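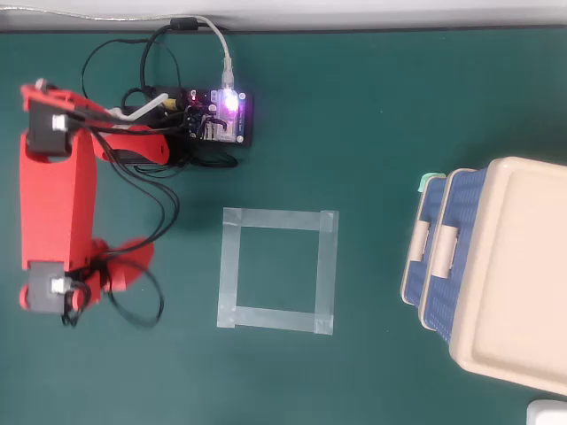
**Dept. of Product Design, Grandamham College - Group 4, Small Storage**

# Two-drawer desktop unit: knobs, runners, what fits

I-hsuan Chiang, Shuk-fan Kwan
Draft 2, January. Still missing the cost table, see end.

## What we wanted to know

The brief was "pick one cheap household object and find out where it lets people down." We picked a small plastic drawer unit, the kind that sits on a desk and fills up with batteries and rubber bands. Ours is the Melovach two-drawer. Bought one, borrowed a second (a Dravora, same idea, flat pull instead of a knob) to compare.

Questions we started with:

- does the drawer run straight if you pull off center
- is the knob a good knob
- how much can go in before it starts to drag
- does the whole unit slide on the table when you shut it

The last one turned out to matter the most and we almost left it off.

## Setup

Everything on the green bench at the back of the workshop. We thought about using the bare bench for comparison but ran out of time. Same spot on the bench for all runs, corner marked with pencil. Pencil is hard to see on dark green, use chalk next time.

Three loads: empty, half (bag of washers), full (washers plus the old padlocks). Each pull was logged on paper first then typed up. Shuk-fan typed, I-hsuan checked. A few rows in the first sheet have open and close swapped, fixed in the second sheet. 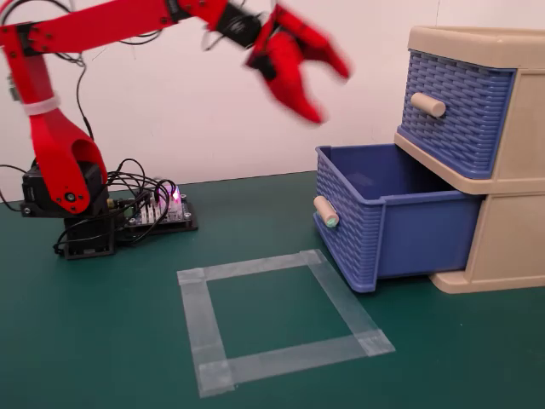 *Fig. 2. Lower drawer open, upper closed. Empty condition.*

## The drawers

Both drawers are blue, with a basket weave pattern on the front, in a beige frame. Inside walls are smooth. That's nice for cleaning - dust wipes right out - but the washers slid to the back every time we shut it with any speed, and then the load is all behind the halfway point and the drawer tips down when it's next opened.

The weave pattern looks good from a distance. It also collects dirt. We rubbed pencil dust into it and it took an old toothbrush to get it out.

Lower drawer did most of the work, 1228 pulls. The total with the upper drawer included was 1717. We stopped there, the workshop closes at 6 pm and we had both had enough.

## The knob

Beige, cylindrical, sticks out from the front. Easy to find without looking, which people liked. We asked 20 students to open the lower drawer while reading something off a sheet, and 15 of them said they prefered the knob to the Dravora pull. The ones who didn't mostly said it felt like it would catch a sleeve. Fair point.

Problem is the round shape. With dry hands fine. With hand lotion on, fingers slipped off the end, and then the drawer only comes out partway and crooked. A small lip at the end would fix that, we think. Have a sketch, not modeled yet.

## Sliding

Empty unit moves when you shut a drawer hard. Half load, moves a little. Full load, stays put. So it behaves worst on the day you bring it home. 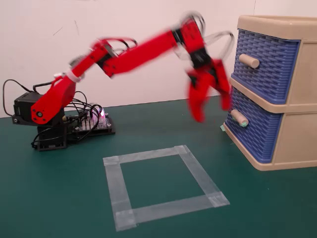 We tried two fixes. Felt pads made it worse (obviously, looking back). Thin rubber dots from the Semwal kit worked much better, no movement past the pencil line at half load, but they raise the unit a bit and one came off overnight. Would need a recess molded in the base to hold them.

Off-center pulls: lower drawer racks to one side at full load, you can feel it bind. Upper one less. Could be wear and not design - we only had the one unit and the lower drawer had way more pulls on it by then. Should of alternated.

## To do before final

- cost table (I-hsuan)
- rerun off-center pulls on a fresh unit, alternate drawers
- knob with lip, print two sizes
- give the Dravora back

Raw sheets are in the shared folder under "drawers_old" and "drawers_new". Use new.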